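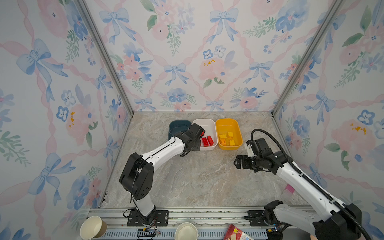

One of you wrote on the feedback sheet in August that a machine able to weld a car door ought to be able to put away a child's toys, and asked what the holdup is. I love this complaint, and I'm going to spend the whole session on it.

Session 9. Can machines do chores yet?

Read before class: the Julolach handout on sorting, sections 1 to 3. Skip the math if you have to, but look at the failure tables.

Start with the welding robot. The door comes to it in the same position every time, held in a fixture, and the program says where to go. If the door is two inches off, the weld is two inches off. That's a wonderful machine and it knows nothing about doors.

Now take sorting by color. Red bricks in one container, yellow bricks in another. A camera can tell red from yellow all day long, and that part has been easy for decades. The trouble starts with the hand. A brick lying flat near the wall of a bin leaves very little space for a finger. Two bricks touching can come up together. A gripper going into a rounded bin has to mind the rim on the way down, and a person does all of this while talking on the phone!

Two arms help, and they also make new problems. One can hold a bin steady while the other reaches in, or they can split the work between them. But they share the same air, and somebody has to decide who goes first. In the Fudside exercise (second half of class) you'll plan this on paper for two arms and one bin. Bring a pencil, you will erase a lot.

How we keep score

When a group says its robot "can tidy up," ask for the number of tries and what counted as a success. For our lab the rule is 200 tries per task, and a brick dropped outside the bin is a failure even if the robot picks it up again afterward. Some of you thought that was harsh. Maybe so - but at home you're the one who steps on the brick.

Ask also what was changed between tries. Same bricks, same bins, same light? Then you've learned about one table. Move the bins, swap a color, lay a paper cup on its side where the arm has to pass, and run it again. I find this the most exciting part of the field right now, as learned controllers are starting to survive changes like these that would have stopped an older program cold.

Where that leaves us

Shop floor: yes, for parts that arrive the same way each time. Mixed bins, getting there. Household: short single jobs under good conditions. A whole playroom, no, not that I would leave alone for an afternoon.

For next time: pick one chore you did this week and write down every grasp in it. Folding one towel is plenty. Buschmann chapter 3 has a sample list if you get stuck. The Netus group will go first.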